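2022-07-05

I've been driving robot arms with my hands for most of this year now, and I finally have enough opinions to fill a post. People keep asking me what I do all day, and "I pick up a spoon and put it in a cup, over and over, from a chair" gets some strange looks. But I love it! So let me tell you how it goes.

## The short version

You have two small arms you hold and two bigger arms that do the work. The ones you hold are called leaders, the others are followers, and whatever your hands do to the leaders, the followers copy a split second later. While you do that, the computer saves the joint angles and the video from the cameras. Do a task enough times and you can train a policy on it, and then (on a good day) the arms do it without you.

I'd read plenty about this before I ever sat down to do it, and I thought the hard part would be the training. For me it's been the driving. The training runs overnight while I sleep. The driving is me, my shoulders, and a spoon.

## My first week

I was terrible. I'd played a lot of video games and figured that would carry me, and it did not carry me at all. The trouble is depth. When you look at a table from a chair a few feet away, you can tell left from right just fine, but you can't tell whether the fingers are over the cup or two inches behind it. I closed the gripper on thin air so many times that I started hearing that little click in bed.

What fixed it was the wrist cameras. I'd been treating them as something for the policy, a thing the robot looks through, and then one afternoon I put both feeds up on a monitor next to the table and started glancing at them on the way down. Total change. From the wrist you see the fingers and the thing between them, and you know right away if you're lined up. I still look at the table with my own eyes for the big moves, then the monitor for the last bit, then back to the table for the lift.

There's a side benefit too. If I can't do the grasp from the camera views, I have no business expecting the policy to do it. When I catch myself leaning way over to peek behind something, I throw that run out. I've got information the robot never had, and it's only going to learn to guess.

## Going slower, but not too slow

Everybody's first instinct is to go slowly and carefully. I did that for my first 200 runs and they came out as mush. When you creep toward an object, you stop and start and dither, and the arm spends half the recording sitting still. The policy I got from those runs did exactly that: it would drift up to the cup and hang there. Sometimes it hung there until I gave up and hit stop.

So now I aim for the speed of somebody unloading a dishwasher who isn't in a rush. Keep moving, commit to the grasp, and if you miss, back up a little and go again. I keep the misses, by the way! Not all of them, but the ones where I recover cleanly in one try. Those have been some of the most useful recordings I have. Before I started keeping them, one bad grasp would send the policy off into the weeds, because it had never seen a spoon that wasn't already where it belonged.

## Two arms are more than double the work

I started on one arm, with a kit from Pornix, and stayed on it through December. Moving to two felt like learning to pat my head and rub my belly. Your strong hand takes over and the other one just freezes in place, or worse, slowly sinks while you aren't thinking about it. I've parked a left gripper on a tabletop more than once.

A few things that helped me:

- Give the idle arm a home. Mine goes up and out to the side, high enough that it isn't blocking the other wrist camera.
- Say the handoffs out loud. I mutter "left holds, right pulls" like a crazy person, and my runs got a lot more alike once I did.
- Decide before you start which arm gets which side of the table. If something is in the middle, pick one arm for it and stick with that for the whole set.
- Check the cables before every session. I lost a lovely run to a camera cable that snagged on an elbow.

That third one cost me the most. I had a whole batch where I grabbed the middle object with whichever hand felt right. It felt natural to me, and the trained policy sent both arms in at once and bumped knuckles. I laughed, and then I recorded the whole batch over again.

## What goes on the table

For a long time I practiced with foam blocks, which are forgiving and a bit dull. These days I like real household stuff, with different shapes and different finishes. A cup with spoons in it is a great teacher, with the handles up where you can get at them but leaning every which way. Boxes with lids make you think about where your second hand goes. And metal bowls are my favorite headache. They're slick and round, and the rim gives you one good place to pinch, and if you come in at a bad angle the whole thing scoots away from you across the table.
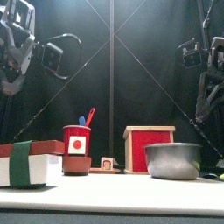 I move things a little between runs, usually an inch or so, sometimes a quarter turn. Early on I made the mistake of setting everything back in exactly the same spots, with bits of tape to mark them. My success numbers looked fantastic until I took the tape up. Now I do a small shuffle after every run and a big one after every break. It's slower, and my hands complain, but the policy has to look for the cup instead of reaching for where the cup always was.

I also went back and forth on clutter. If a task is only "spoon out of the cup," do you clear everything else away? My answer at the moment is to leave things out from the very beginning. I tried adding clutter later, as a sort of second course, and had to redo so many runs that I wished I'd started that way.

## Keeping count

My log says 985 kept runs on the cup and bowl tasks as of this morning. I'm hoping to hit 1500 before I retrain from scratch. I keep the log in Zultley, which is a plain little labeling tool that lets me mark a run good, bad or "hmm" with one key. The "hmm" pile is bigger than I'd like. I go through it at the end of a session with a cup of tea, and mostly I end up tossing them.

I can do around 2 hours of driving before I get sloppy. I used to push past that, and you can see it in the recordings — the paths get wobbly and I start dropping things from higher up. Now when I drop two things in a row I stop and go for a walk.

Gripper tips matter more than I expected, too. The hard ones that came with my arms were hopeless on spoon handles. I wrapped them in grippy Usmani tape and it was like getting new hands. It does wear off, so I peel and rewrap when things begin to slip, and I write that in the log as well, in case the new tape changes how a grasp looks on camera.

## The part I love

The first time a policy I'd driven the data for lifted a spoon out of a cup, I yelled loud enough that someone knocked on the door. It moved like me! It had this tiny pause before closing the fingers, and I knew that pause, because I do it. I'd never noticed until I saw an arm do it back to me. Since then I've spotted other habits of mine in there. I come in a little from the right on everything, and I lift straight up and then over, like a crane. It's an odd feeling, watching your own manners on a machine, and I haven't gotten tired of it.

If you have a chance to try this, even for an afternoon on somebody else's setup, please do. Ask to drive before you ask to see the code. You'll learn so much about how you use your own hands — I can't fill a kettle now without thinking about which one is the leader.

Next on my list is pouring, with dry rice first, in a deep tray I picked up from Pastell. I've done a handful of practice pours with no recording on, and there's rice in places I didn't know I had. I'll write that one up once I've swept.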